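How to Compare Two Hand-Held Grippers Without Fooling Yourself

Posted by Bohdana Pylypenko
4 Feb 2026

Every few weeks somebody writes to ask me which hand-held gripper they ought to get for recording demonstrations, and every time I start typing a nice short answer and end up with four paragraphs and a headache. So I finally sat down and wrote out the way we do it, start to finish, with a cup of tea going cold next to me. It takes one long afternoon if you have a friend to help, and a day and a half if you don't.

I'm going to talk about the two we had on the bench this winter, the Zuninik and the Kindwood, but you can swap in whatever you've got. They both have a camera that looks out past the jaws, they both use printed markers so the software can work out how far the jaws are open, and they both come with soft pads you can change. On paper they're practically twins. In the hand they really are not, and I had a strong favorite before I'd recorded a single thing, which should tell you how careful you have to be.

What you'll need

Both grippers, charged. Spare pads for each, in the same state of wear if you can manage it. A tape measure, a roll of masking tape, a kitchen scale, and a notebook (paper, please – you'll have a gripper in one hand and a laptop is a nuisance). A printed calibration board, glued to something stiff. A handful of ordinary things to pick up. Ours were a paint scraper, a sponge, a roll of tape, a plastic cup and a folded dishcloth, and I'd suggest keeping it to five objects. I once tried it with a whole drawerful and gave up before supper.

Step 1. Weigh them the way you'll use them

Put each one on the scale with the camera, the battery and whatever mount you plan to use. Our Zuninik came to 594 grams all dressed up. Write the number down, then hold the gripper out in front of you as if you were reaching over a table, and stay there until your wrist complains. The heavier one isn't always the one that tires you out. Balance matters a great deal, and a battery hung way out at the back can make a light gripper feel like a full saucepan.

If more than one person will be recording, have everybody do this. Mayuree Thaweesak has much smaller hands than mine and she disliked the Kindwood trigger from the first squeeze, while I'd hardly noticed it. We would have bought the wrong one if I'd been left to decide alone.

Step 2. Lock the camera settings

Set exposure, white balance and focus by hand on both units and leave them alone for the rest of the day. If you let the cameras choose for themselves, you'll end up comparing two sets of automatic settings, and you'll have a dickens of a time sorting out which differences belong to the gripper. Pick an exposure that works facing your brightest window and also facing your darkest corner. It will be a compromise, and that's fine as long as both grippers get the same one.

Then record the calibration board with each gripper, moving slowly and tilting it as you go. Do it now, before you get excited and forget. I have forgotten twice.

Step 3. Tape out your stations

Lay masking tape on the table for each object's starting spot and for where it has to end up. Mark a strip on the floor for your toes, too. People drift, me included, and a step closer to the table changes the view more than you'd think.

We use 3 stations: one flat pick, one pick from inside a box, and one where you carry the object over to a second surface and set it down. The carrying one is the most telling, because the camera swings past everything in the room on the way.

Step 4. Take turns, and mix up the order

Please don't run all of one gripper and then all of the other. By the second half you'll be better at the task and also more tired, and both of those will sneak into your results. Swap after every set. Fiifi Sarpong shuffles a little stack of index cards to decide who goes next with which gripper, and I've come around to thinking it's the best tool on the bench.

For each try, jot down whether the object was picked up cleanly, whether it slipped, and anything odd. "Pad caught on table" is a perfectly good note. "Bad" isn't much use when you read it again at bedtime.

Step 5. Check what the camera sees between picks

I skipped this step for years! Before you look at a single grasp, scrub through the stretches where you're just walking or turning, and stop on a few frames. You want to know how much of the view the gripper's own body takes up, whether the jaw marker stays readable at that angle, and how well the far side of the room holds together. Fixed things with good strong edges, like shelving, beams and light fixtures, give the tracking something to hang on to.

Do the same stretch with both grippers and put the stills side by side. In the one below, the white housing takes the whole lower half, which is more than I'd like, but the marker on its block is in plain view beside the jaw, and past the pad you get the shelves, the ceiling beams and the stairs. 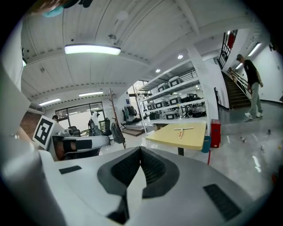 Step 6. Score the recordings

Go through your clips and note every place where the marker dropped out or the tracked path jumped. Lahcen Alaoui wrote us a small script for the jumps, but you can find the big ones by plotting the path and looking for spikes. Set those notes next to your paper ones from Step 4. When a slip and a dropout land in the same clip, watch it at slow speed before you blame the pads.

Try to have somebody score who didn't do the picking. Mayuree and I trade, and we don't peek at each other's pages until both are finished.

If the two come out close

It happens a lot, and it's all right. Pick the one whose pads are easier to change and whose screws you can find at the hardware store. We kept the Zuninik for everyday recording and the Kindwood for the box station, where its slimmer jaw gets into the corners better. If you run the comparison on another pair, send me your sheets and tell me which pads you had on – I'd love to see them.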